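Play Food, Day One: Gallery

By Notburga Ammann

We want examples for the learning system, and examples mean a person steering an arm through the same small job until the light goes. The plan says 200 good runs. I have my doubts that 200 runs with a cloth banana will teach anything about a real one, but I was asked to keep the gallery, so I'm keeping it.
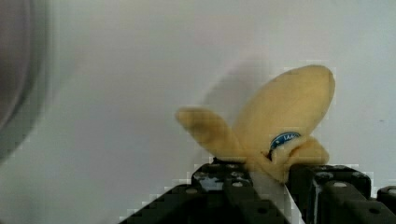 Page last changed: Saturday, April 25, 2026

Wrist camera. The fingers have it by the gathered base, where the peel sections meet. A soft toy forgives a hard squeeze – a poor habit to pass on, I'd say.

From the side, with the banana in the gripper again and the strawberries still out on the table. The holes in the tabletop bother me more than they bother anyone else here. If the system learns to steer by them, it will be lost on any other table. 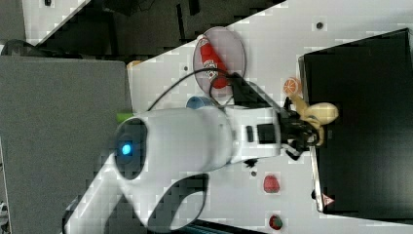

What we keep and what we bin

A run is kept if the toy ends up where the instruction said. In March we binned 71 runs, 14 of them for instructions so vague that two of us read them differently.
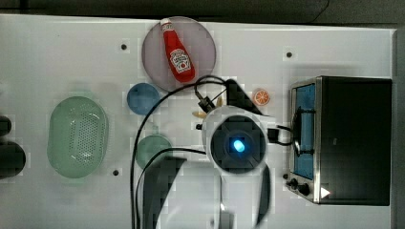
My quarrel is with the wording. "Put the food away" went on the sheet in March and is still there, and I can't say what a correct run would look like. With a ketchup bottle lying across the plate and a toaster oven off to the right, one operator will clear the plate and another will start cooking. Both would be marked as good. I have asked for the line to be rewritten before we record any more.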